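Workshop tips: teaching a gripper to clear the tea things

A fair few of you wrote in after my last page asking how I get the kitchen-table stuff to work with the control software, so I've pulled my notes together. These are small habits, mostly, and I picked up nearly all of them by doing it wrong first. I'm running Skillik for planning and Puser for perception, but the tips should carry over to whatever you've got going.

Start with the table, before you open the laptop

Wipe it down and put out two things. I know it's tempting to lay the full breakfast (I did, jam and all) but when the planner gets muddled you want to know which item muddled it. A cup on its saucer and a plain tray are my favourite starting pair.

Pale things on a pale table are harder for the segmentation, so save them for your second afternoon. If you're keen to go there anyway, drop the exposure a notch and look for the rim. My cup has a thin dark line around the top and the saucer has one too, and Puser hangs on to those lines beautifully once the highlights calm down.

Record the approach as its own step

I used to log one long demo from rest to lift, then wonder why the policy dithered over the tray. Now I mark a waypoint with the fingers open and the table clear between them, before anything gets gripped. Riku Kaneko put me on to this and I was a bit grumpy about how much it helped! Out of 69 demos I re-cut that way, I only had to throw out 2.

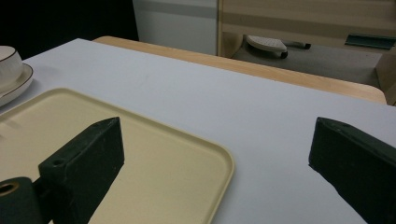 Keep the fingers in the mask

Your own gripper is going to be in every shot, so tell the software what it looks like. Skillik lets you paint a static mask over the finger area — do it once with the fingers open and once closed, and save both. Leave a little margin around the tips. If you mask too tightly, the shadow they throw onto a tray can get picked up as an object, and you'll have a planner very politely steering around nothing.

Crop out the shelves

My table backs on to a timber shelf unit with bits and pieces in the bottom of it. Set your workspace boundary to the tabletop edge and let the software ignore the rest. Before I did this, the detector kept offering me grasp candidates in the shelf.

Slow the last bit down

For low, flat things like trays I cap the closing speed at 20 per cent of the default. Rounded corners are sneaky, so ask the planner for a straight stretch of rim where it can find one, and set the grasp height from the rim instead of the flat part inside.

Name your files like a grown-up

Object, date, take number. I've got 1,532 clips on the drive and the early ones are called things like test_new_new. Finding a decent saucer clip in there is a whole evening gone, with a biscuit or three.

Next time I'll go through the Binovness calibration sheet, which a couple of you have asked about. Print it at full size and tape it down flat if you want to get a head start.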